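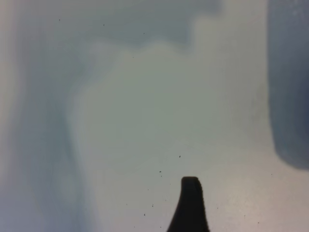 JESHAM, November - Along toward four in the afternoon, when the light in the front rooms gets long and pale and the tea has gone cold in the pot, people in this part of the world start to look around for somewhere to put things. The mail. The gloves. The one battery that may or may not be dead. Every house I have visited this fall has had an answer to that problem, and in nearly every house the answer was a basket.

I should say that I came to baskets slowly. My mother kept hers on top of the refrigerator, where they held onions, coupons and a great deal of dust, and when I moved into my first apartment I wanted nothing to do with them. I bought clear plastic bins with snap lids and felt very modern for about 50 days. Then the lids went wherever lids go, and the bins sat on the shelf showing everybody exactly what was in them, which was a mess.

A basket is kinder than that. It has sides you can't quite see through, it doesn't click or rattle, and it will take a pair of reading glasses and a ball of string together without making either one look foolish. It asks very little. You don't have to fold anything.

The shops in Jesham seem to have noticed. Kokik, the housewares store at the bottom of the hill, used to keep its baskets in the back beside the doormats, and this year they have moved up front, stacked one inside another as high as my shoulder. Coste, across the street, has gone further and given over a whole wall, and the woman at the counter told me the store had sold 100 of the small dark ones since the end of summer. They weren't buying them for picnics, either. They were buying them for dinner rolls, phone chargers, hand towels, seed packets and (this was my favorite) other people's keys.

I stood in front of that wall far longer than I'd planned to, picking them up and turning them over, and I came away with opinions. Color matters more than you might think. The honey-colored ones are cheerful, and they belong in a kitchen with the window open, but on a light table they sort of melt away. A very dark weave does the opposite. Put it down on something pale and the whole table seems to gather itself around it. 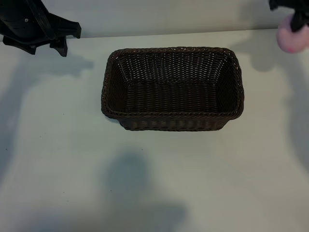 Shape comes next, and I am firmly in favor of the rectangle. Round baskets are lovely things to look at and they waste every corner you set them near. A long, low rectangle will sit along the back of a table or slide onto a bookshelf, and it holds envelopes the way envelopes want to be held. Rounded corners are a help when it lives near a doorway, where hips and coat sleeves are always going by. Walls that lean outward make it easy to get your hand in, and they let you see what has sunk to the bottom before it has been down there a year.

Then run your thumb along the rim. This is where a basket gets grabbed, day in and day out, usually with one hand and usually too full, and a thick twisted edge will stand up to that far longer than a thin one. I like to press down gently on each corner too, to find out whether it rocks. Some do. You can fold a bit of felt under the low side, though I've had a rocking one on my dresser for years and have grown fond of it.

As for what to put inside, my only real advice is to wait. Bring the basket home, set it down empty, and live with it that way for a few days. An empty basket on a clear table is one of the more restful sights a house can offer, and it won't last, so enjoy it. Before long something will drift in - a receipt, a hair clip, a lemon - and that will tell you what the basket is for. Mine was meant to be for napkins. It is for dog leashes.

Care is simple enough. A soft, dry brush gets into the weave better than a cloth does, and I go over mine when I'm on the phone. Keep it away from the radiator, which will make most natural weaves brittle by spring. If crumbs have worked their way into the bottom, take it outdoors, turn it over and give it a few good smacks with the flat of your hand. And about once a season, empty the whole thing out onto the table and look at what you've been keeping. Last time I found a stamp, two buttons from a coat I no longer own, and the ticket from the ferry to Arkus, which I had turned the house upside down for in June.

I put the buttons back.

MORE FROM HOME & TABLE
The Long Life of a Linen Napkin
60 Minutes to a Calmer Hallway
What We Keep in the Kitchen Drawer
A Weekend in Arkus, With Room in the Suitcase
One Reader, 2,000 Recipe Cards
Soup Weather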